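Food Chemistry for Curious Cooks
Handout 2: Why things turn brown

Last session we left off with the onions, and a lot of you asked why they went sweet before they went dark. Great question, and it takes us straight into today's topic! Browning in food is a whole family of reactions that happen to end up the same color, and once you can tell them apart you start noticing them in everything you eat.

The Maillard reaction

Start with a sugar and an amino acid. Heat them together and they combine into something unstable, which rearranges, breaks apart, and recombines into hundreds of different molecules. Some of those are brown. Many more of them smell wonderful. Bread crust, roasted coffee, the outside of a steak – all of it comes from this one messy set of reactions.

Water is the big obstacle. As long as the surface of your food is wet, it can't get much hotter than the boiling point, and the Maillard reaction crawls. Pat the surface dry and everything speeds up. This is also why a crowded pan gives you gray meat: the steam has nowhere to go. 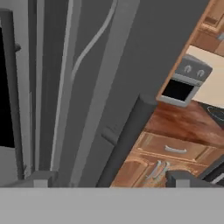

Alkaline conditions help too. A small pinch of baking soda in a pan of onions will brown them noticeably faster, and pretzels get that deep mahogany skin from a dip in an alkaline bath. Try it with half a batch and compare. Go easy, though, as too much leaves the onions mushy and a little soapy.

Caramelization

This one needs only sugar. No protein at all! Table sugar starts to melt and break down in the neighborhood of 160 °C, and fructose gets going at a much lower temperature. Dry caramel passes from pale gold to amber to bitter black very fast, so have your cream measured before you begin.

"Caramelized" onions are a bit of a misnomer, by the way. There is some caramelization in there, but plenty of Maillard browning as well. The early sweetness you tasted came mostly from the onions losing water and their sharp sulfur compounds cooking off.

Enzymatic browning

Cut an apple and leave it on the counter. No heat involved, just an enzyme (polyphenol oxidase, PPO for short) meeting oxygen and the phenols that spill out of the broken cells. Lemon juice slows it down in two ways: the acid makes the enzyme sluggish, and the vitamin C undoes the first step of the reaction. Blanching wrecks the enzyme for good. And sometimes we want this kind of browning – black tea depends on it.

To do at home

Toast four slices from the same loaf: one plain, one brushed with milk, one with sugar water, one with a pinch of baking soda dissolved in water. Let them all dry for 15 minutes first, then use the same toaster setting for each. Write down color, smell, and taste before you look back at these notes.

Bring your results, and any apple disasters too. Next time: eggs, and why they set.

Afshin Bahrami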